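Ticket 916: Pink bags keep spilling in the snack drawer
Opened by: Saron Assefa
Site: Noswood, second floor kitchen
Category: Kitchen and supplies
Status: Closed

Saron Assefa wrote:

Hi all! I love the new snack station and I'm so glad we finally have one, so please read this as a fan letter with a problem attached. The pink bags in the deep drawer keep emptying themselves. I open the drawer in the morning, there's a drift of little crumbs and sugar along the bottom, and at least one bag has gone flat. It's been going on since we moved the station over from Jandisside.

What I've tried so far:

Folded the tops over twice and put a Vondance clip on each one. Better for a day, then crumbs again.

Wiped out the drawer and lined it with paper towel. Crumbs on the paper towel, so they're still getting out.

Turned the clips around so the handles point to the back. No change, and now they snag when you pull the drawer.

Is it the clips? We have a whole box of them and I'd hate to toss them.

Eyerusalem Yimer wrote:

Thanks Saron, what a great write-up! The clips are fine, I use the same ones on the coffee at Hadgu and they hold like anything. Two questions. Are the bags standing up or lying down in the drawer? And are the crumbs near the clipped end or at the other end?

Saron Assefa wrote:

Standing up, clip at the top, like files in a cabinet. And ooh, good question, I hadn't looked. I put a sheet of dark paper under them last night and the crumbs are all in little heaps right where the bottoms of the bags sit. Nothing near the clips at all!

Eyerusalem Yimer wrote:

Then I'd look at the bottom seal. Take one bag out, turn it upside down over a cup and pinch one bottom corner, then the other. If the seal has a split you can feel it give between your fingers. Leave the clip on or you'll be sweeping all afternoon (ask me how I know).

Saron Assefa wrote:

Doing it now. I started with the bags that have the red patch with the big white Chinese characters, as those are the ones everyone loves and they go in and out of the drawer all day long. 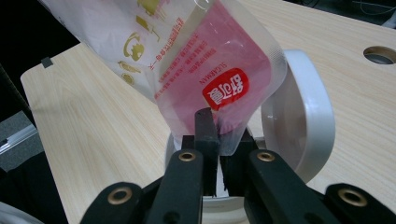 Eyerusalem Yimer: Go slowly along the whole seam, too, and don't stop at the corners. On our bags at Hadgu the split was a tiny one partway along, and I missed it twice. Hold the seam up to the window and pull it very gently from both sides. A good seal stays flat and a bad one puckers.

Saron Assefa wrote:

Found it! I went through the lot and the ones at the front of the drawer have a pinhole or a short split in the bottom seam. The ones at the back are perfect. Then I ran my hand along the drawer floor and there's a screw head sticking up near the front, just enough to scratch. Every time the drawer slams, the bags at the front come down on it. I'm weirdly thrilled about this screw.

Eyerusalem Yimer wrote:

Love it, mystery solved. Can you drive the screw down, or does it spin?

Saron Assefa wrote:

It spins. I've put a scrap of cork mat over it and that sits nice and flat. The split bags got poured into the tall jars from cupboard 14, and I cut the labels off and taped them to the jars so people still know what's what. The whole bags are back in the drawer, lying down this time, in one layer.

Update, 14th July: dark paper still clean. Not a crumb! I also tried the drawer with a proper slam and the bags didn't budge.

Eyerusalem Yimer wrote:

Brilliant. I'm copying this into ticket 414, where they have the same drawer and have been blaming mice. For the screw itself, the next size up is in the parts tin, row 110 on the list. Swap it when you have a minute and keep the cork anyway.

Saron Assefa wrote:

Will do! And the clips have gone on the rice and the lentils, where they're doing a lovely job. Happy to close this one.

Closed by: Eyerusalem Yimer
Resolution: raised screw in drawer floor, covered with cork. Replacement screw to be fitted.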